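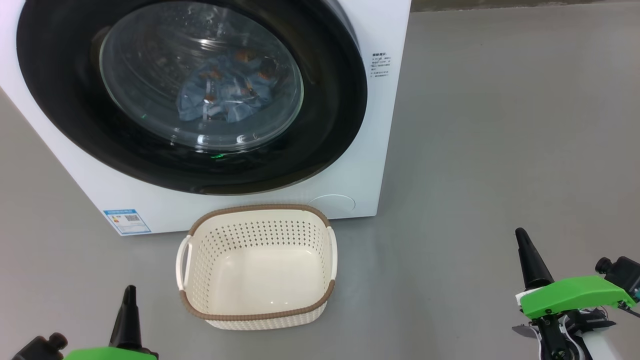

The Household Robotics Club at Cirnance meets in August, when sensible students have gone home, and spends its afternoons doing laundry. More precisely, it spends them watching laundry not get done, at great length, and writing down why.

The task comes from the Cordero Cup, a student competition now in its fourth year. Previous rounds asked for table-laying, which ended in a lot of cutlery on the floor, and the watering of a pot plant, which ended the plant. This year's is the washing machine. A robot with two arms must open the door, take everything out, put it all in a basket and shut the door again. It gets 10 minutes. Most of us could do this while talking on the phone and looking for the other sock. The first-round entry from Clornenari, the club's great rival, took the full time to get hold of a sleeve, and it was placed third.

I had come expecting soldering irons. What the club mostly does is fold things up, throw them back in the drum and shut the door so that somebody can have another go. The robot learns by being shown. A student works the arms by hand from a pair of controllers, taking the washing out as neatly as a beginner can manage, and the whole performance is recorded through small cameras on the wrists and one up at the head. Then it is done again with the clothes lying differently. Then again. The club's target before it will let the robot try on its own in earnest is 800 of these demonstrations. On the afternoon I arrived the whiteboard said 734, and there was a certain amount of feeling about the remainder.

The demonstrator's chair is a kitchen stool and is not loved. Shifts are short because the concentration required is horrible. You have two fingers on each hand and no sense of touch, and you are looking at the world from somewhere near your own wrist. I was offered a turn and accepted, on the grounds that I have been emptying washing machines for most of my adult life. I missed the door. I then missed it again from the other side. A second-year engineer told me kindly that everyone does this, in the tone you use to a child who has been sick in the car.
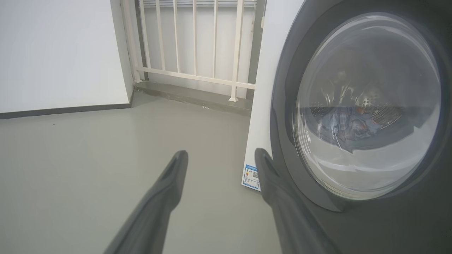 The view from the wrist: gripper fingers down by the corner of the machine, washing in the drum.

The wrist view is the thing you have to get used to. From there a domestic appliance turns into geography. The drum is a cave, the porthole is mostly reflections, and the floor seems to go on for ever. The club's programmers are rather fond of it, because a camera at the wrist always goes where the fingers go and can look into places the head can't. They are less fond of glass. Glass throws back whatever light happens to be in the room, and the robot's software (a homemade affair called Jurkex, after a typing error that has since acquired its own sticker) has opinions about bright patches. For most of June it regarded one particular reflection as a towel. It was very patient with it.

Then there is cloth. A mug has the decency to be the same shape on Tuesdays as it is the rest of the week, and a drawer only goes in and out. A shirt at the bottom of a drum has as many shapes as there are ways of dropping it, and when you pull at one bit, the bit you wanted next goes somewhere else. The students have a vocabulary for this. A "scarf" is a garment that comes out long and drags another behind it. A "bun" is one that has rolled itself into a ball and offers no edge to hold. A "politician" slips out of your grasp at the last moment, and was pointed out to me several times.

The clothes themselves were donated by members, and the selection had clearly been made with a view to what their owners could bear to lose. Bears feature. I was told that patterned things are useful because they give the cameras something to get hold of, so to speak, and I was also told, by a different member, that this was a theory invented after the pyjamas turned up. 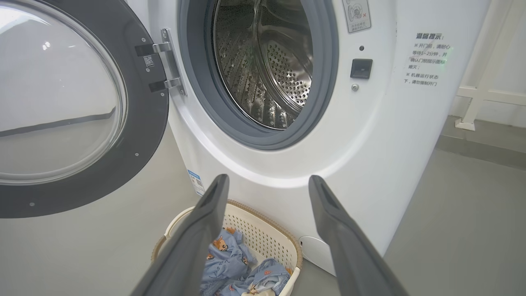 Getting clothes as far as the basket is where the marks are. The Cordero rules award points for each item that ends up inside it and take one off for each that ends up on the floor, and there is a long paragraph about items hanging over the rim, which reads as though it was written after an argument. The club has read it more closely than anything on its actual syllabus. Its present view is that a sleeve over the side counts, a leg is debatable and anything touching the ground is out.

The door is the other worry. Closing it sounds easy, and a good shove will generally do, but the rules want it latched, and a robot arm has very little idea whether it has shoved something well or merely leant on it. One faction wants to push with the fingertips closed. The other wants to push with the side of the hand. Both have spreadsheets. I sat through a discussion of the matter that lasted longer than the wash cycle, and came away believing whichever of them had spoken last.

Money is tight in the usual way. The club's grant for the year came to 800 pounds, a good part of which went on spare gripper fingers and a new controller cable. Repairs take place on the end of a bench, beside the kettle. Two of the members will graduate before the final is held and have asked to be sent the video.

By early evening they had stopped for noodles, and the talk had moved on to next year's task, which the organisers haven't announced. The rumour from Clornenari is duvet covers. One of the first-years put down her fork and asked whether it was too late to join the chess club.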